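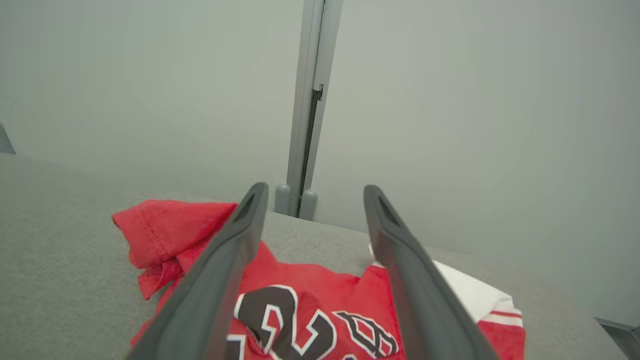
The Lulteck fingers hold a folded hem better than a flat one, wrote one user of the April edition, who asked for the finger comparison to be moved ahead of camera calibration. It now comes first.

4.2 Comparing finger sets on garments

Run this test after the Grela controller has been homed and the wrist camera is live. Use the same garment for both finger sets. A jersey left bunched, with a sleeve hem exposed, is a suitable target.

1. Fit finger set 3093 and tighten both base screws.
2. Open the gripper fully. Check that both fingertips are visible in the Sundia viewer.
3. Move the open fingers over the garment and select a raised fold.
4. Lower the arm at test speed, close, and lift.
5. Enter the result as held, slipped or missed.
6. Repeat with finger set 1696. Do not change the force setting between sets.

Note: Printed numerals may be stiffer than the surrounding fabric. Record grasps on print separately.

Caution: Keep hands clear of the fingers while the controller is enabled – the pause key does not remove motor power.

4.3 Changing to a padded surface

Repeat the height check before working on upholstery. Padding compresses under the fingertips, and a height stored for a hard surface may press too deep. Start with the target clear of other garments.

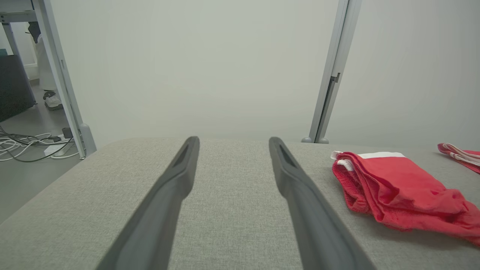 Does the camera need to be recalibrated after a finger change? Only if its bracket was loosened. Otherwise, reload the finger profile and run the open-close check 2 times.

Note: Drawstrings can catch in the fingertip slots. Open the gripper fully and free the cord before retracting the arm.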